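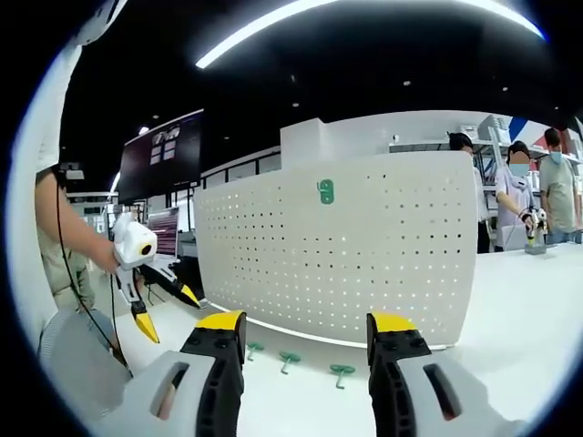

Cimum Handgreifer: Häufige Fragen zum Nachbau

Stand der Anleitung: Revision C, Oktober. Fragen zu Revision B werden nicht mehr beantwortet, die alten Dateien liegen weiterhin im Archivordner.

Was ist Cimum?

Ein handgeführter Parallelgreifer mit Kamera zum Aufzeichnen von Greifbewegungen. Die Aufnahmen dienen als Trainingsdaten für einen stationären Arm, der dieselben Finger trägt. Entwickelt wird das Gerät in der offenen Werkstatt Kozma. Die Mechanik stammt von Géza Vass, Elektronik und Firmware von Qiuyue Lei. Der Arm selbst ist nicht Teil dieser Anleitung.

Brauche ich einen oder zwei Greifer?

Für Einhandaufgaben genügt einer. Die Aufnahmesoftware Netov unterstützt ein Paar, verlangt dann aber eine gemeinsame Zeitbasis. Beide Geräte müssen am selben Rechner angemeldet sein, bevor die Aufnahme startet. Nachträgliches Ausrichten zweier getrennter Aufnahmen ist möglich, der Aufwand lohnt sich selten.

Welche Werkzeuge werden benötigt?

Innensechskant 1,5 und 2 mm, Drehmomentschraubendreher, Lötstation, Messschieber, Crimpzange für die Steckverbinder. Ein 3D-Drucker ist nur nötig, wenn die Teile selbst hergestellt werden. Bausätze ohne Elektronik gibt es über Olico.

Die Finger schließen nicht parallel. Woran liegt das?

Fast immer an der Montagereihenfolge. Zuerst die Innensegmente handfest einsetzen, dann den Greifer dreimal vollständig öffnen und schließen, erst danach die Schrauben über Kreuz anziehen. Wer sofort festzieht, klemmt die Segmente in einer zufälligen Lage ein. Bleibt der Fehler bestehen, den linken und den rechten Finger auf Verwechslung prüfen. Die Gehäuse sehen gleich aus, die Bohrbilder sind gespiegelt.

Kann ich andere Fingerspitzen verwenden als die gelben?

Mechanisch ja. Die Bildauswertung in Netov sucht die Spitzen allerdings anhand der Farbe. Bei abweichender Farbe muss in der Konfigurationsdatei der Eintrag spitze_farbe angepasst und die Öffnungsweite neu kalibriert werden. Dunkle Spitzen heben sich von den schwarzen Segmenten kaum ab und werden nicht empfohlen.

Wie wird die Öffnungsweite kalibriert?

Greifer ganz schließen, Nullpunkt setzen. Das 23-mm-Maß aus dem Dateipaket einlegen, schließen, Wert übernehmen. Danach ganz öffnen und den Endwert speichern. Die Firmware von Qiuyue gibt Rohwerte des Encoders aus. Am Referenzgerät in Kozma liegt das eingelegte Maß bei 1819 und die volle Öffnung bei 2887. Diese Werte bitte nicht übernehmen, sie hängen von der Einbaulage des Magneten ab. Der Endwert muss größer sein als der Wert des Maßes. Andernfalls ist der Magnet verdreht.

Welche Aufgabe eignet sich für die ersten Aufnahmen?

Wir arbeiten mit einer weißen Lochplatte, die aufrecht auf dem Tisch steht, und kleinen grünen Stiften mit flachem, rundem Kopf und kurzem Schaft. Ein Stift wird vom Tisch aufgenommen und in die Platte gesetzt. Die Aufgabe ist gut eingegrenzt, verzeiht aber keine schlechte Kalibrierung: Ein Stift, der schräg zwischen den Spitzen sitzt, lässt sich nicht einführen.

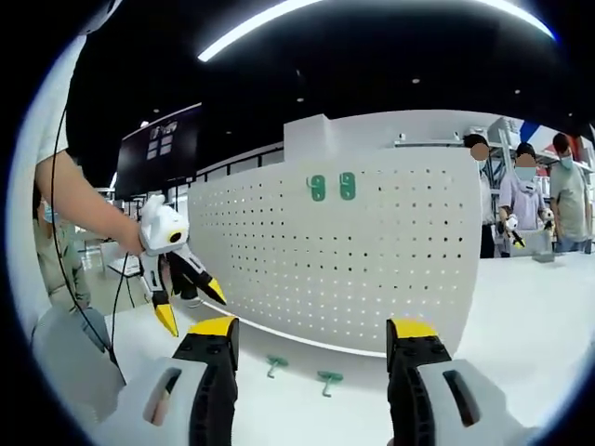 Für den Anfang nur wenige Stifte auslegen, mit deutlichem Abstand zueinander. Die Ausgangslage soll von Durchgang zu Durchgang wechseln. Pouran Safavi hat anfangs alle Durchgänge aus derselben Lage aufgenommen, der Arm griff später zuverlässig ins Leere, sobald ein Stift woanders lag. Diese Serie wurde verworfen.

Wie viele Durchgänge sind nötig?

100 verwertbare Durchgänge pro Aufgabe sind unsere Untergrenze für einen ersten Versuch am Arm. Als verwertbar gilt ein Durchgang, wenn die Fingerspitzen durchgehend erkannt werden und die Aufnahme keine Zeitlücken enthält. Fehlgriffe mit anschließender Korrektur dürfen bleiben, sie werden in der Spalte korrektur markiert.

Warum wirkt das Kamerabild so stark gewölbt?

Weitwinkelobjektiv. Gerade Kanten am Bildrand erscheinen gebogen, eine ebene Platte sieht bauchig aus. Die Rohdaten werden unentzerrt gespeichert. Entzerrt wird beim Export, sofern eine Kalibrierdatei für das Objektiv vorliegt. Die Datei eines fremden Geräts ist nicht brauchbar.

Gibt es eine kabellose Version?

Nein. Tímea Bakos hat einen Akkuaufsatz gebaut, der den Schwerpunkt nach hinten verlagert und nach kurzer Zeit im Handgelenk spürbar wird. Das Kabel am Unterarm entlangführen und am Körper seitlich hängen lassen. Es darf beim Absenken nicht zwischen Finger und Tischplatte geraten. Zugentlastung am Gehäuse nicht weglassen, der Stecker auf der Platine trägt keine Last.

Dürfen während der Aufnahme andere Personen im Raum sein?

Für die Auswertung ist das unkritisch, solange niemand in den Arbeitsbereich greift. Wer im Bild erscheinen kann, muss vorher zugestimmt haben. Vor einer Veröffentlichung sind Gesichter unkenntlich zu machen, das Skript dazu liegt unter tools/.

Netov bricht mit »Zeitbasis verloren« ab.

Meist ein überlasteter USB-Hub. Beide Greifer direkt am Rechner anschließen und die Vorschau auf halbe Auflösung stellen. Tritt der Fehler nur bei einem der beiden Geräte auf, Kabel tauschen und erneut testen. Bei reproduzierbaren Abbrüchen die Logdatei an Kornél Győri schicken, bitte vollständig und nicht als Bildschirmfoto.

Unter welcher Lizenz stehen die Dateien?

Mechanik unter CERN-OHL-S, Firmware unter GPLv3. Für die Konfigurationsvorlagen gilt keine Einschränkung.

14 Kommentare | 37-mal geteilt

Diese Website verwendet Cookies. Mit der weiteren Nutzung stimmen Sie dem zu. Einstellungen | Akzeptieren

© Cimum / Offene Werkstatt Kozma | Kontakt | Impressum | Datenschutz | Nach oben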